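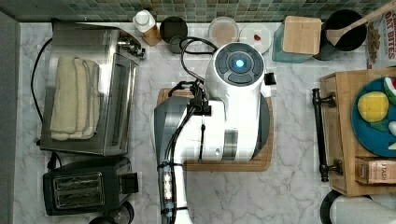 Trajectory replanning (manipulation software)

Trajectory replanning is what a robot arm's software does when the path it worked out a moment ago stops being a good idea. A cup gets moved, a person reaches in, the arm's own estimate of where the cup was turns out a few millimeters off, and a new path has to be stitched onto the old one while the arm is still moving. I've been writing this kind of code for a good while, mostly for arms that work on kitchen counters, and I keep this entry up to date on our wiki (with Teodor Wikström fixing my math). It leans toward our own stack, Mistden, so read it with that in mind.

Where the word comes from

People use "replanning" for at least two things and it causes no end of muddle. The older sense is plain: throw the plan away, plan again from a standstill. The arm stops, thinks, goes. Plenty of systems still work this way and they're fine if you have patience. The newer sense, and the one I mean here, is replanning on the fly, where the arm never comes to rest unless it has to. Some of my colleagues say "online planning" for this, Ottavio Zanetti says "rolling planning", and the config file in Mistden says "splice", which was my choice and I still like it.

The parts

Most replanning setups have a slow part and a fast part. The slow part is the planner proper. It looks at a model of the world, picks a goal pose for the hand, and searches for a set of joint positions that get there without hitting anything. The fast part is the controller, which takes the path and turns it into commands for the joints hundreds of times a second. In between sits a buffer of upcoming points, and nearly every bug I have ever chased lived in that buffer!

The buffer exists so the controller always has something to follow while the planner thinks. In Mistden we keep 300 milliseconds of path in it. If a new plan arrives, it can't start from where the arm is now, it has to start from where the arm will be when the plan gets swapped in. Get this wrong and you hear it before you see it, a sort of knock in the shoulder joint. The fix is to predict the state at the splice point (position, velocity and acceleration, all three) and hand that to the planner as its start. The first version of my code only handed over position. It was a noisy month.

When to replan

There are a few common triggers. You can do it on a timer, you can do it when the world model changes, or you can do it when a check on the current path fails. Timers are simple and wasteful. World model triggers sound smart, but a depth camera changes its mind constantly, so a shiny toaster or a steel oven door will have the planner running nonstop over surfaces that never moved. We spent a long stretch of November on exactly this. What we do now is check the remaining path against the latest model and only plan again if the clearance along it drops below 12 millimeters. It's dull and it works well.

Jarosław Duda wrote the clearance checker and it's the piece of the stack I'd least like to lose. It runs over the whole robot shape, including a fattened tube for whatever cable runs along the outside of the arm. Please include your cables. A planner that doesn't know about the cable will happily send the elbow past a utensil crock with room to spare and drag the cable straight through the spoons.

Perception and the kitchen problem

Kitchens are hard on replanning, and I love them for it. Worktops are often glossy or patterned, plenty of containers are see-through, and cloth has no fixed shape at all. Clear tubs are the worst. A depth sensor reads the wall behind the tub, the model says there's free space, and the planner takes the shortcut. Manuela Monti's approach in Mistden is to treat any spot where the color camera says "object" and the depth camera says "nothing here" as filled until proven otherwise. The arm gets a bit timid with this switched on, and you'll see it take the long way around a jar it could easily have cleared. I'll take timid.

Small open boxes and crates bring their own trouble. Reaching into one means the hand has to come down nearly straight, and the choice of approach direction gets very narrow, so a small change in the crate's position can make the old plan useless in one step. The usual answer is to split the reach in two: a free part that ends at a hover pose above the opening, and a guarded part going down. You replan freely in the first and hardly at all in the second. If something changes during the descent, we back up along the path we just took (it was clear a second ago, so it's the best guess going) and start over from the hover.

Common mistakes

Flip-flopping is the one everybody meets. There are two paths around an object, left and right, nearly equal in cost, and each new plan picks the other one. The arm dithers in front of the object like somebody in a hallway. Add a small cost for leaving the current path and it mostly goes away – we use a fixed penalty, and Brukden, the simulator we test in, has a scene built just to provoke it.

Stale models are another. The planner takes a snapshot, thinks for a while, and gives back a path that was valid for the snapshot. Always check the answer against the newest model before you splice it. Viola Monti caught me skipping this in a "quick" branch and she was quite right to be annoyed.

Then there's running out of buffer. If the planner is late, the controller reaches the end of what it has. It must have a stopping motion ready at all times, worked out in advance and tacked onto the end of every plan. Don't compute it at the last moment. I have seen a system that did, and the stop was worse than the thing it was avoiding.

Tooling

You can't debug any of this from printed numbers, or at least I can't. The Drestel viewer records every plan with its start state, its world snapshot and the splice time, and lets you scrub back through them. I usually draw the old path in one color, the new one in another, and stare at the join. Plot the joint velocities next to it too. A kink that looks like nothing in the 3D view stands up like a fence post in the velocity plot.

For regression tests we replay recorded world models through the planner and compare the shape of what comes out. Exact matches are hopeless with a sampling planner, so the test looks at path length, lowest clearance and how many times it changed its mind.

See also: collision checking, time scaling, hover poses, guarded moves, depth filtering for clear containers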